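An Afternoon at the Wullow Open Day

I had been meaning to get along to the Wullow open day for years, and every May something came up – a grandchild's birthday, the gutters, my knee. This time they moved it to spring, 03/10/2025, and I ran out of excuses. I took the train out to Skavudville with a sandwich in my bag and got there well before the doors opened, so I had a nice slow cup of tea on the bench out the front and watched everyone else try to find a park.

For those who don't know it, Wullow is a smallish workshop that teaches robots to do kitchen and pantry jobs. Putting containers up on a rack, picking up lids, the sort of thing we all do while thinking about something else. They let 80 visitors in at a time, and you get a sticker with a colour on it that tells you who to follow. Mine was green, and green belonged to Hefin Pugh, a tall, softly spoken man who had obviously told his story a few times already that morning and was still happy to tell it again, bless him.

The story was the reason I'd come. A friend had mentioned that this year they were going to talk openly about an accident they'd had with the big arm, the one everybody there calls Ramemell. I worked in a cannery for a good part of my life, and in my day a machine accident was something you heard about in the lunchroom and never from the bosses. So I was curious, and a bit wary too, if I'm truthful.

What happened was this. Ramemell had been trained to lift a food container with a clip-on lid and set it on a shelf. It had done 100 lifts in a row without trouble, and on the strength of that they'd let it run at full speed with a person standing at the end of the bench. On the next lift it took hold with one finger on the side wall and the other on the lid. As it squeezed, the lid popped, the container dropped away, and the arm, which thought it was still holding something, carried on swinging to the shelf. When it got there and felt nothing, it went back for another try, very fast, just as the technician reached in to pick up the mess. She got a badly bruised wrist and a fright. The stop button was on the far side of the bench, behind the monitor.

Hefin didn't dress it up at all. He said there were 2 faults, and the bruise needed the pair of them. The grip was poor, and that was a training matter. But the arm trying again by itself, with no pause and no warning, was a decision somebody had made at a keyboard, and he told us that somebody was him. You could have heard a pin drop in our little green group.

After that we moved along to the benches, where the training work is done by people using hand-held grippers, so the robot can learn from how a person goes about it. I could have stayed there all afternoon! It is slow, fiddly work, and you find yourself leaning in as if you could help.
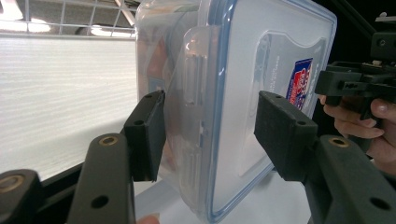 Why did the arm keep moving after it had dropped the container?

It was judging its grip only by how far the fingers had closed, and the popped lid was wedged between them, so the reading looked like a good hold until the arm reached the shelf.

I wouldn't have guessed that. I suppose I'd pictured it feeling the weight go, as you or I would, but there was nothing in the wrist to tell it. They have since fitted a load sensor, made by a firm called Dobson, and if the weight changes when it shouldn't, the arm stops where it is and stays stopped until a person walks over and resets it. A second stop button has gone in on the near side, within easy reach. I asked if I could press it and was told very kindly that I could on the way out, when the arm was switched off for the day. (I did. It has a lovely firm clunk.)

The other change is in the lessons themselves. The old ones were all tidy ones, with everything picked up cleanly the first time, and Hefin thinks that was half the trouble with the grip. So now they record awkward holds as well, and slips, and people letting go and starting over. Loose lids get sessions to themselves. A round one lying flat on a bench is a surprisingly hard thing to pick up with two stiff fingers, and if you don't believe me, try it at home with a pair of salad tongs. I did on the Saturday and chased one right along the kitchen counter.

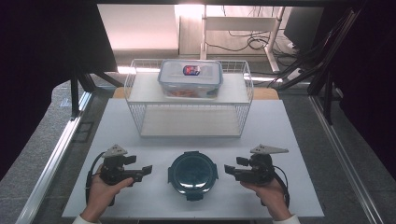 Two-handed gripper work at the bench, with a teal lid at the front and a container on the wire basket behind.

A woman in our group asked whether the technician had come back to work. She had, and she's now the person who signs off on speed changes, so no arm in the building goes any faster until she is satisfied. I liked that very much. A bloke behind me wanted to know whether the whole thing wouldn't be easier with a cage around it, and Hefin said there is one now for full-speed running, and that it should have been there from the start. The slow work is still done in the open, with a yellow line on the floor that we were all very careful about.

If I have a grumble it is that the talk was held standing up, in a room with a hard floor and not many chairs, and the older ones among us were shifting from foot to foot by the end. The tour also skipped the paint room, which was on the flyer. The scones were good, though they had run out of jam by the time the green stickers got there.

If you're thinking of going next year, bookings open a month ahead and the morning tours fill first. Wear flat closed shoes, as they do turn people away in sandals. From Skavudville station it's an easy walk along the creek path, and the last train back leaves a fair while after closing, so there's time for another cuppa at the station kiosk.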